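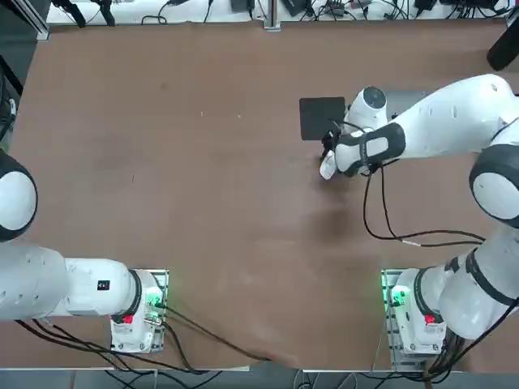
1/ Notes on running a shared mailbox for a small office. We moved ours at Pekbridge in November, and a few people asked for the settings. Thread follows. It assumes you already have a mail server and admin rights on it.

2/ Start with the address. One mailbox, one purpose. We had a single "office" address taking invoices, job applications and parking complaints. It is now split in 2: billing and general. Aliases point the old address at general. Leave the alias up for a year at least.

3/ No shared password. Give each person delegated access from their own account. When someone leaves, you remove one line. With a shared password you have to change it everywhere, including the scanner, which will then fail silently until somebody needs a scan.

4/ Folders. We inherited 74 of them. Most held fewer than five messages, and several differed only by a capital letter. The new layout has Open, Waiting, Done, and one folder per calendar year for the archive. Search handles the rest.

5/ Rules run on the server, never in the desktop client. Client rules only fire when that machine is on and the mail program is open. One desk at our place was doing all the sorting for the billing mail. That person took two weeks off and the inbox passed 1,000 unread.
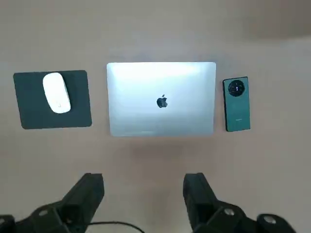
6/ Sent mail. By default, a reply sent by a delegate lands in the delegate's own Sent folder, so the rest of the office can't see that the message was answered. There is a per-mailbox setting to save a copy in the shared Sent folder. Turn it on before you migrate. It does not apply backward.

7/ Claiming a message. We tried color categories first. They did not sync to phones, so two people would answer the same supplier. Moving the message to Waiting when you start on it works on every client we tested.

8/ Retention. Ask whoever does your books what has to be kept and for how long before you set any automatic deletion. Ours is off for billing. In general, Done is cleared after 100 days.

9/ Automatic replies. Send one per sender per day, maximum, and exclude anything with a bulk or auto-submitted header. We skipped this at first and traded acknowledgments with the Sitetico ticket system for most of a night.

10/ Migration order that worked: create mailboxes, set permissions, set the Sent option, copy the archive, switch the alias, then copy whatever arrived during the gap. Rodrigues did the last two steps in reverse and had to pick out duplicates by hand.

11/ Still open: calendar invites sent to the billing address. They show up as plain messages for some delegates and not at all for others. If you run a similar setup and have fixed this, reply with your client version.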